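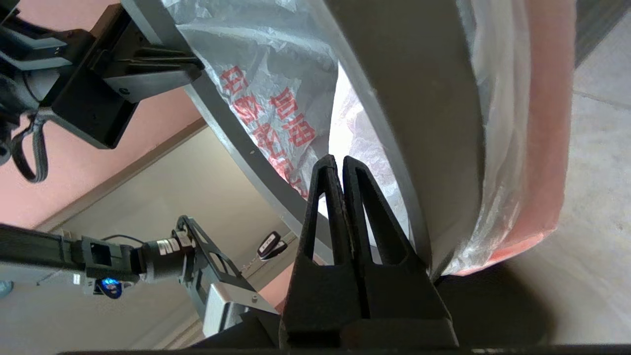
Colette Pichon

Posted March 2026
Thread: Bagging a round part with two arms, leader/follower teleop

I'm collecting demos for a bagging task and I'd like opinions before I do the rest. Two arms, each driven by hand from a leader arm, with a wrist camera on each. The part is a big round gray thing with a smooth rim, and it goes with a thin translucent plastic bag that has red printing on it. One arm holds the rim up high, the other works at the edge with the fingers closed.

So far I have 733 episodes. The plan was 1000. The policy I trained on the first batch gets hold of the part fine and then does something vague with the plastic. It pushes at the bag, stops, pushes again. In the worst runs it pins a fold against the rim and just stays there.

My questions are whether I should change how I do the motion by hand, and whether I should throw out what I have.

Settings, in case it matters: position control on both arms, no force feedback to the leaders, Bovis logger.

----

Bresatness wrote:

How slow are you going when you get to the plastic? Most people slow way down or stop and think at that point. The policy copies the stopping. If a quarter of your episode is you hovering over a fold while you decide what to do, the model learns to hover over folds.

Practice the motion until you can do it without a pause, then record.

----

Colette Pichon wrote:

I pause a lot. I can see it in the joint plots, there is a flat part in almost every one.

----

Bresatness wrote:

Then that's your first problem. You can trim the flat parts out, but be careful with the cut. If one arm is still and the other is moving, it isn't a pause. Only cut where both are still.

----

Pomare wrote:

I don't agree with trimming. The bag moves by itself when the arms stop. It sags and opens up a little. If you cut two seconds out, the arms look continuous and the plastic jumps, and the camera sees the jump. I did that on a trash liner task and it got worse.

I would keep the old episodes as they are and record new ones with a better hand. Weight the new ones higher.

----

Bresatness wrote:

A thin bag settles fast. I've trimmed cloth data many times with no trouble.

----

Pomare wrote:

Cloth isn't a bag. A bag holds air and it holds its creases. Look at the wrinkles in the picture at the top. The light on those changes with every small move, and a wrist camera is close enough that it fills a lot of the view.

----

Lomumley wrote:

Different question. In that picture the fingers are shut, with the tips up against the curved edge. Do you always do it like that, or do you sometimes go in open and pinch?

I ask because I had a dataset where I sometimes pushed with closed fingers and sometimes pinched, whatever felt right at the time. The policy mixed them. It would go in half open and do neither. If you have two ways of doing a step, pick one.

----

Colette Pichon wrote:

I do both. When there is a loose bit of plastic I pinch it. When it's tight to the rim I close the fingers and push along the edge. It seemed natural to me.

----

Lomumley wrote:

It's natural for you because you can see which case you're in. Can the robot? Go through a handful of episodes using only the camera views, and before the fingers commit, say out loud which one you are going to do. If you can't tell from the video, the policy can't tell either.

That's also a good rule in general. When I drive the arms I look only at the monitor, never at the real table. It's annoying for the first day and then you get used to it.

----

Bresatness wrote:

Agree with all of that, except I do look at the table for the first grasp. The views are too narrow to find the part otherwise.

----

Lomumley wrote:

Then you are giving it information it doesn't have. If the views are too narrow, add a fixed camera.

----

Bresatness wrote:

It has worked for me on small parts. I'm not going to argue about it.

----

Pomare wrote:

Back to the setup. A large part like that blocks a good piece of the wrist view when the fingers are up against it. How much do you see of the other arm at that moment?

----

Colette Pichon wrote:

In the view I posted you get the other gripper mount in the upper left corner, up where the rim is being held, and a length of arm coming in from the left lower down. So something, but the far side of the part is hidden.

I did the test Lomumley suggested. I watched 40 episodes on video only and tried to call push or pinch. I was wrong or unsure on 15 of them. In most of those the loose bit of plastic was behind the part, and I had seen it from my chair.

----

Lomumley wrote:

There you go.

I would do this: push only, closed fingers, same starting spot on the edge every time. Leave the pinch out completely. If a bag can't be done with a push, stop the episode and mark it as failed. You can teach the pinch later as its own task.

----

Pomare wrote:

I'd go the other way and keep both, but add a camera that sees the far side. Push only will be a brittle policy. Bags don't come out the same each time, and the first time one folds under, it has no answer.

----

Lomumley wrote:

A brittle policy that works on most bags is more than she has now.

----

Pomare wrote:

Fair enough, but she asked if she should throw the data out, and with your plan she throws out every pinch. With a new camera she throws out everything. So neither of us is saving her any work.

----

Colette Pichon wrote:

I can live with that. Two practical questions then.

First, is there a trick to feeling the contact with no force feedback? I push the leader too far, the follower stops against the rim, and then the gap between the two is recorded as the action.

Second, does it matter that one person did all the episodes?

----

Bresatness wrote:

On the first, the gap isn't bad by itself. It is how the arm presses. With position control, commanding a little past the surface is the only way to push. What you want is for it to be small and about the same each time. Plot leader minus follower for the wrist joints and look at the contact part. If it goes all over the place, practice until it doesn't. I also put a rubber band on the leader so it pulls back a bit. It's crude, but it stops me from leaning on it.

On the second, one person is good. Two people have two habits.

----

Pomare wrote:

One person is good until that person gets tired. My late episodes are always sloppier. Take breaks and write down which ones came at the end of a session.

Also drop the speed limit on the follower a little if you can. Moving too fast near plastic makes the bag swing and then you end up waiting for it, which gets you back to the pauses.

----

Colette Pichon wrote:

Thanks. I went through the contact plots and they do go all over the place, mostly in the first few hundred episodes.

Going with push only for now. I'll record 200 new ones from the monitor, no trimming, train on those alone and compare with the old policy on the same bags. The extra camera is on order, so Pomare's version can come after that. I'll post both results here in April.

----

Lomumley wrote:

Keep the failed ones in a separate folder and don't delete them. You'll want them when you get to the pinch.

----

Bresatness wrote:

And post the leader/follower plot with the results. I'd like to see if the rubber band helps anyone besides me.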